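# The green pouch, packed for overnight

Niall Matheson and I keep a small gallery of bags we use ourselves. Most entries are backpacks. This one is a wash bag, the kind with a clear front, and it came up because Ilse Böttcher asked what she should take on the night train in August. She wanted something with room for a towel that would still sit upright on a narrow shelf.

The pouch is pale sage green, with a zipper in the same color and a clear window in the front. The outside is a smooth faux leather. It weighs very little empty. 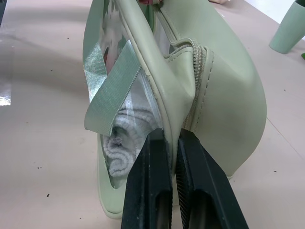
A towel takes up more room than anything else you will put in a bag this size, so it goes in first. Fold it in half lengthwise and roll it tightly from the short end. A loose roll opens up again inside the bag and pushes against the zipper. Small terry towels work well. Bath towels do not fit, and we stopped trying.

After the towel come the bottles. Keep them at 90 ml or less and stand them up along the back. Toothbrush and comb go in last, on top, where you can reach them in the dark. Tickets and chargers belong in another bag.
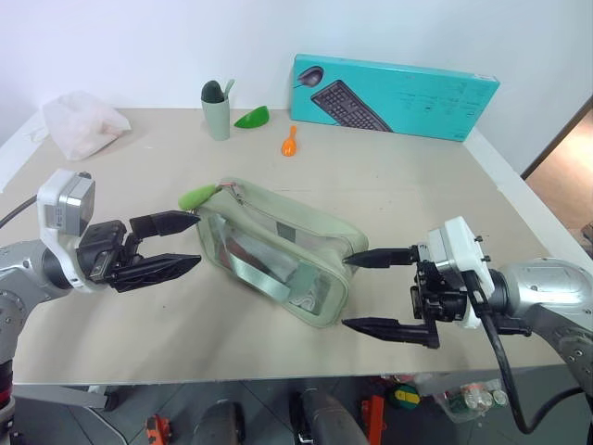 Zippers are where cheap pouches fail. Kadri Rebane has had 2 go on her in one year, both at the corner where the track bends. Her advice is to close the bag in two moves: pull along the straight part, stop, press the contents down with a flat hand, then take the slider around the curve. If it sticks, back it up an inch and look for cloth caught in the teeth. A little candle wax on the teeth helps too.

For cleaning, wipe the outside with a damp cloth and leave the bag open until it dries – some 5 hours in our bathroom, longer in winter.

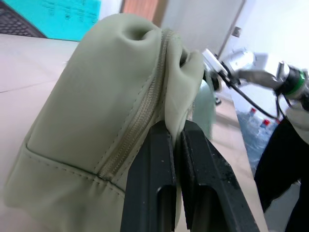

Soft bags are easier to store than hard cases, but they need a little care with the shape. Leave one squashed at the bottom of a drawer and the creases stay. With the zipper closed, this one bunches into soft folds near the top when the material is pinched, and the leather also wrinkles slightly by the stitched seam along the bottom. We put a rolled towel inside between trips and keep the pouch on a shelf with nothing on top of it.

Next in the gallery: Urmas Urbonaitė's canvas shoe bag.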